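Chapter 6
Storing Fresh Produce

Fruit keeps best when it is sorted before chilling.
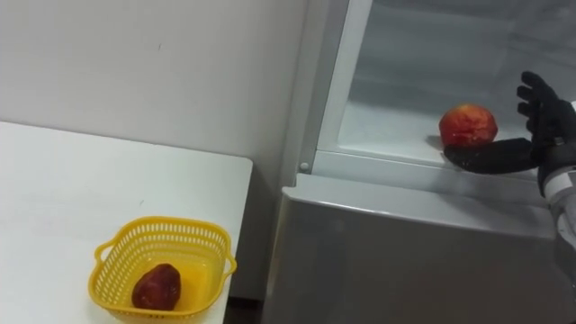

Sorting begins on a clear surface near the refrigerator. A basket with slotted sides, such as the yellow one, lets air reach the fruit.

6.1 Loading

Set the basket near the table's corner.

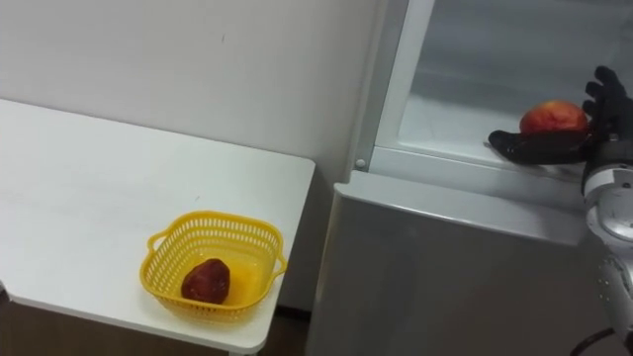 6.2 Handling

Hold each piece lightly — bruises spread.

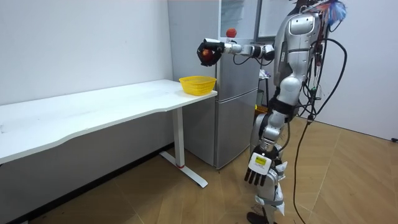

Figure 6.2 Apple held by the refrigerator

Close the door promptly.
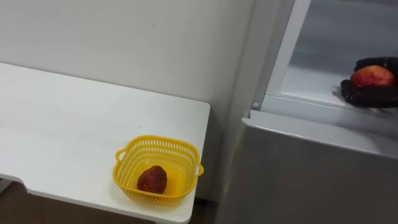
When should fruit be washed?
Just before it is eaten.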